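**Robot Cell Technician, Laundry Handling – Hesaso Site**

Prernier seeks a technician to look after one two-arm robot cell at its Hesaso site. The position is full time, 30 hours on site and the remainder on call, and begins in October.

The technician reports to Aicha Alaoui and is responsible for:

- checking gripper fingers and mounts at the start of each shift
- inspecting the arm cables for wear and replacing them every 250 hours of operation
- realigning both arms whenever the washing machine has been moved
- keeping the repair log current

Applicants should have at least 4 years of experience in equipment maintenance and be able to read wiring diagrams. Prior work with Murnix controllers is welcome but not required – training is provided.

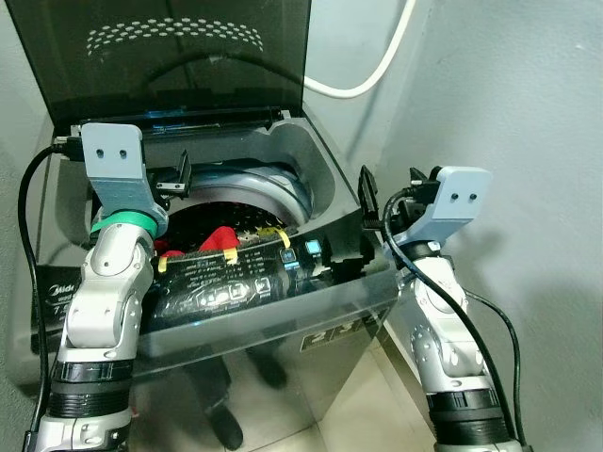

The cell handles cloth items and mesh laundry bags, and applicants should be comfortable working in tight spaces near a wall. Applications, with two references, should be addressed to Mitiku Wolde, Personnel Office.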